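Home Products Kits Join us Contact

Groten > Join us > Home testers

Category: Paid participation, part time

Groten is looking for 19 participants to use our hand-held gripper kit at home and tell us what they think of it. The kit is called Trornia and it will go on sale after this test round. We want to hear from people who do housework every day. Technical knowledge is not needed.

You will work with the grippers in your own rooms, mostly on cloth: towels, clothes, bed sheets. One session takes 40 minutes, and you may choose the hour yourself – morning or evening is the same for us.

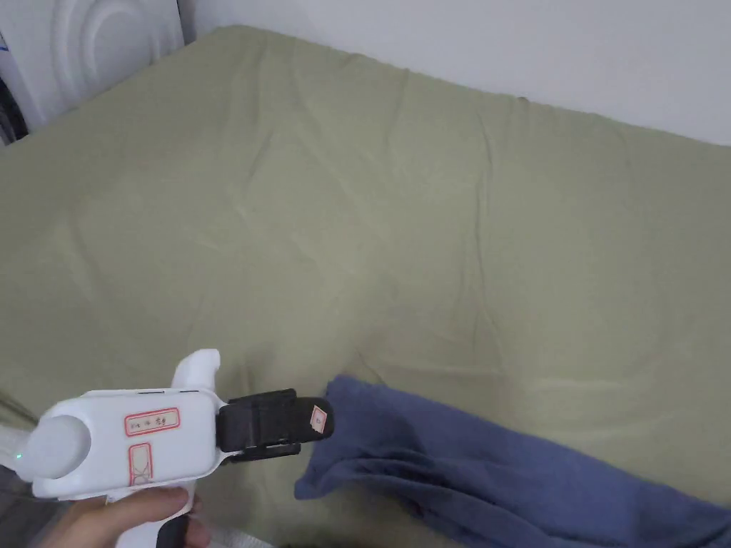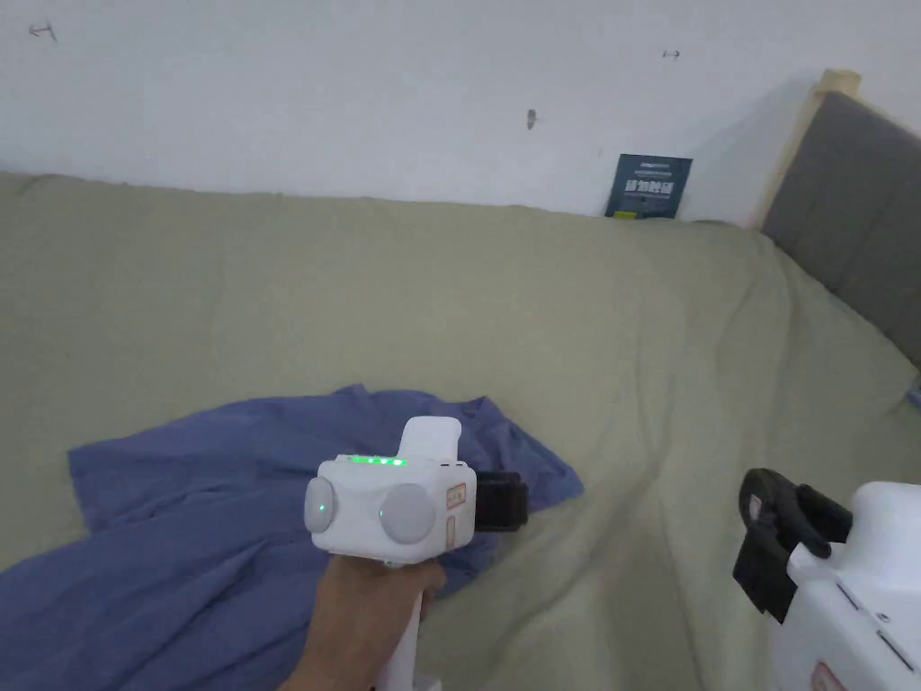
Trornia grippers at work over a bed, with a blue cloth to handle.

After every session you fill in a short form about the grip, the trigger and the weight in the hand. Please write also the bad things. The first form had 2,244 answers in total from our testers in Villitz, and the handle was changed after we read them.

We ask that you:
– are 18 years or older
– can hold a tool in each hand without pain
– have a bed or a large table which is free during the session
– read English well enough to follow the manual

The payment is 400 euros for the full round, which begins in April. The kit stays the property of Groten and we collect it from your address.

To apply, write a few lines about your home and your free hours to Sérgio Louro, Groten test office, Villitz. Questions about the kit itself go to Arnaldo Guerreiro. We answer every letter, but it can take two weeks.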